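**Ticket 1303 – Blog thumbnails come out gray and washed out after export**

Status: open, then solved, then open again, now solved (I think!)
Reported by: me
Helping out: Marina Vrettos

Okay, so I run the little Clotunia newsletter, and I put the pages together in Dultix, the layout program. It has been good to me for ages. Then in March I updated it and every picture I exported started looking like it had been left in a sunny window. Blues went pale, blacks went charcoal, and my lovely tomato photos looked like canned soup.

I'm writing down everything I tried in the order I tried it, partly for Marina and partly for whoever gets this next.

**First try, 8:40 am**

Restarted the program. Restarted the laptop. Same thing. I exported the cover page again and put it next to the old one from before the update, and the old one was so much richer that I got a bit mad about it.

**Second try**

I went into Preferences > Export and found a box called "Match screen." It was checked. I don't remember checking it, but I do click on things when I'm tired, so who knows. Unchecked it, exported again, and the file got smaller but the colors didn't budge.

I also turned the quality slider all the way up, which gave me a file of 3490 KB for one tiny picture of a bean plant. Don't do that. Our mail service choked on it and I had to go back and delete the draft.

**Third try (Marina's idea)**

Marina wrote back with this:

> Can you check which color profile is attached to the exported file? Right click, Properties, Details. If the line is blank, that's your trouble. Also please tell me if it happens with pictures you didn't take yourself.

The line was blank! On every single one. The originals all said sRGB and the exports said nothing at all. So the new version was throwing the profile away on the way out, and my photos were saved in a wider color space from the camera, which I had completely forgotten I'd switched on last summer when I was photographing the flower show in Drasinberg.

**Fourth try**

There's a setting for this, but it's in a silly place. It isn't under Export, it's under Document > Output > More. You have to scroll. Once I was there I picked "Convert to sRGB" and "Embed profile," saved it as a preset named Patrício (the name of our fall issue, long story) and ran the whole March issue through again.

Tomatoes were red again. I closed the ticket and made myself a sandwich.

**Reopened, 2:15 pm**

Too soon! The full-size pages were perfect, but the thumbnails on the web page were still pale. Marina wanted to know whether the grays were shifting too or only the bright stuff. 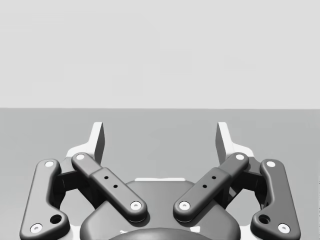 *Computer-rendered picture: light gray wall, darker gray surface, gripper in front.*

She had me compare the gray values with the color picker, original against thumbnail, and they were off. So it was the whole thumbnail and not just the reds and blues – good to know, and it meant my preset wasn't the problem.

**What fixed it**

Thumbnails get made by a separate step that ignores presets completely. It keeps its own cache, and mine was full of junk from before the fix. Here's what worked:

1. Close Dultix all the way (check the tray icon, it likes to hang around).
2. Open the project folder and delete the one called `thumbs`. Only that one!
3. Start the program and go to Tools > Rebuild previews.
4. Tick "Use document profile" in the little window that pops up.
5. Wait. Mine took 24 minutes on the old laptop, and it looks frozen for a good part of that. It's fine, leave it alone.

After that I cleared the browser cache and the page looked right, on my phone too.

**Still bugging me**

- The "Match screen" box checked itself again after the rebuild. I've unchecked it and I'm watching it.
- The first 30 back issues still have pale thumbnails. I'll rebuild those when I don't need the laptop for anything else.
- Marina, could you ask the developers to move the profile setting into Export? I can't be the only person who looked there first.

I'm marking this solved for now and I'll holler if the next issue goes pale on me. Thank you, Marina, you were so patient with all my screenshots!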